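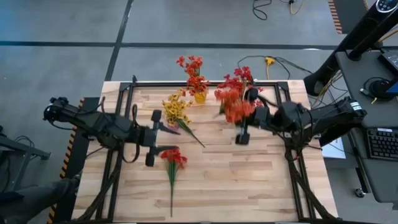 You get bored of being the arm long before the arm gets bored of you, according to one of the operators at Irker, who had been at the controls since breakfast when I turned up.

News > Local Business > Technology

By our business reporter
Wednesday, 2:15 p.m.
Print this story | E-mail this story

I spent a morning this week at Irker's workshop in Naltau, where they're teaching a pair of robot arms to handle artificial flowers. There's no typing in of instructions – a person steers both arms by remote control, and the software studies the recordings later. Each run gets saved, good or bad, and the team wants 50 usable ones before it trains anything. They had 24 when I got there.

I had a go myself (of course I did!) and it's a lot harder than it looks. My left hand kept forgetting it had a job. Stems are thin, the grippers only have two fingers, and I needed 11 tries before I was allowed to keep one. The regulars told me new people need 15 minutes just to stop overshooting.

The project is called Undent and it's paid for partly by Gaillard, which packs gift orders and would love some help in the busy season. No word yet on when the arms will try it on their own – the answer I got was March, said with a bit of a shrug.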